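Home Files Notes Changelog License

# Jukska: a coffee corner and table setting set

I started Jukska because I wanted a plain, well-labeled collection of the small stuff that ends up around a home coffee machine – the cups, the trays, the racks, the bowls that drift in from the rest of the kitchen. Most of what I could find stopped at "mug" and "table," and my own notes from the Walinstead kitchen had already gone way past that. So I cleaned them up and put them in one folder.

Version 3 has 98 item entries, sorted into 16 groups. The groups are uneven. Cups and mugs is by far the biggest, and mats has barely anything in it (if you have opinions about mats, please write to me!).

## The coffee side

I group things by where they live while you're making a drink. Anything that touches the cup goes under `brew`, milk things go under `milk`, and whatever holds the spare cups goes under `rack`. Mats and tray liners are `under`, which felt silly when I typed it and has stuck ever since.

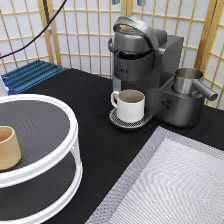

*Coffee maker with a mug on the drip tray, frothing pitcher parked on the side section, two-tier rack at left.*

The pitcher gave me the most trouble of anything in the set. I had it under `brew` for ages because it sits right there on the machine, then moved it to `milk` in November along with everything else that froths or pours. If you're using an older copy, your `milk` group will look too small. Just grab the new `items.csv` and you're fine.

Racks get one entry each, however many tiers they have. The tiers are written in the `parts` column, so a two-tier rack reads `upper, lower`. Cups on a rack get their own entries and point back to it with `sits_on`.

## Columns

- `item` – the everyday name, lowercase
- `group` – one of the 16
- `material` – left blank when I wasn't sure
- `color` – my own words, so "tan" and "beige" both turn up
- `parts` – lids, handles, tiers
- `sits_on` – whatever is directly underneath

There are 5 entries with two materials, separated by a slash. Amini, the little script in `tools/`, splits those for you if you'd like one per row.

## Bowls

Bowls came over from Fakar, my older kitchen list, and I kept the names as they were. Wooden ones are all in `serve`, even the ones I use for fruit or sugar packets. For color I go by the inside of the bowl, and if the rim is clearly lighter I put that in `parts` as `pale rim`.
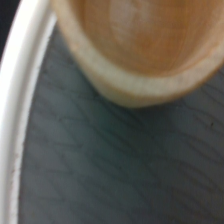
**Can I add my own bowls without making a new group?**

Put them in `serve` and fill in `material`, and they'll sort in with the others the next time you run Amini.

## Still to do

- merge "saucer" and "small plate," or decide not to
- spoons
- fix the blank `sits_on` cells left over from Fakar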